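Trivitz Bench Practice Kit - for two-arm cells doing small electronics

Hi, I'm Songül Gündoğdu and I look after the Trivitz kit at Deltarard. If you run a pair of arms over a table full of little boards and fixtures, you've probably got house rules already (or you keep meaning to write them down!). This kit is our version, and it's the one I'd want on my own bench. 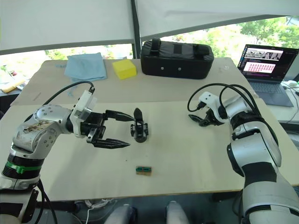
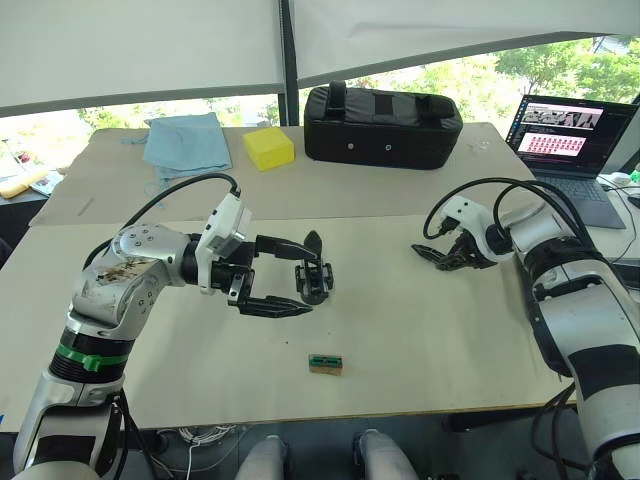
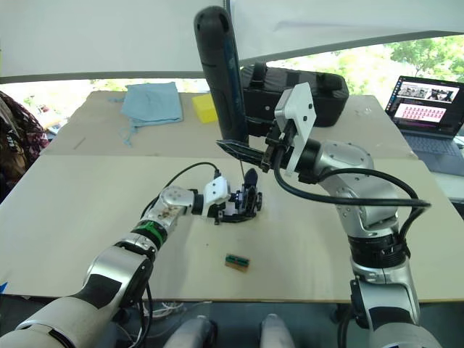

Photos: Sudheer Pai / Deltarard

What you get: a spiral-bound rule book, 32 pages, a wall card with the short version, a pad of start-of-shift check sheets and 45 stick-on labels for joints, cables and zones. The labels peel off clean, and I've moved mine plenty of times.

The rules are grouped by where you'd look first. Cables come before everything. Run both arms through their full reach at low speed and watch the loops at the wrist - if one snags or pulls tight, stop and re-route it. Then fingers: check the tips, check they close square, wipe them down. Then the table. Parts go in the middle where both grippers can get to them, and cloths, sponges, cases and laptops stay along the back. If your laptop has to live on a corner, mark out its spot with the zone labels and keep the arms out of it.

There's a longer section on handing a tool to one arm while the other is near the fixture. Cathal Gilmartin wrote that bit and he's strict. One person has the stop button, and it's the same person until the job is done.

New in the April edition: a page on sleeves and loose clothing, plus a better log sheet for shops doing 4000 cycles between inspections.

A heads-up - the kit doesn't replace your own risk assessment or whatever standard applies where you work. It sits next to them and gets coffee on it.

Sold singly or in packs of 2. The Erdem wall holder fits the card and is sold separately. Refill pads ship from our Stilley warehouse.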